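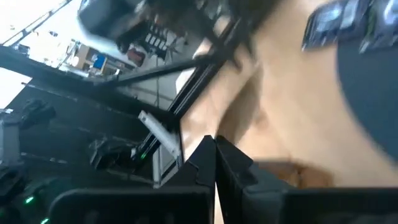

September, posted by the snack table lead at Plemton

I'm looking for a few people to come sort snacks with me, and yes, that's the real job! We put together small mixed boxes for offices, and every new mix gets laid out and fussed over before anyone packs it for real. A good part of your shift goes to keeping the spare packets in a tidy row, dark shiny fronts lined up along one side, so the tan area next to them stays clear for working. If you're the person who straightens the cans in your own pantry, you'll like it.

The job is part time, mornings, starting at 8:30. This season we have 214 mixes to try, and I've gotten through a sad little handful on my own. You don't need any experience. You do need clean hands, decent patience and no serious nut allergy (sorry, I really can't bend on that one).
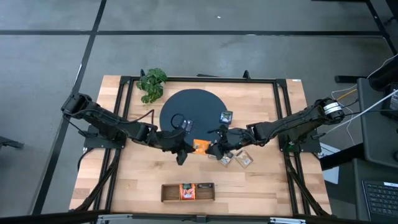 Most of the work is deciding what goes next to what. I like to spread things out on the big wooden table first, some on the round black mat and some off it, and then start filling the tray. On this one I had an orange package in the left section and a small dark one in the right, with a couple of tan packets still waiting their turn on the wood. The leafy plant stays in its corner – please don't move it, I'm attached to it.

Pay is $200 per week, and you can take home snacks from the mixes we drop. To apply, send a few lines to the Plemton front desk with "Thibodeaux table" in the subject and tell me your favorite salty thing and your favorite sweet thing. No resume needed. I read all of them myself, usually in the evening.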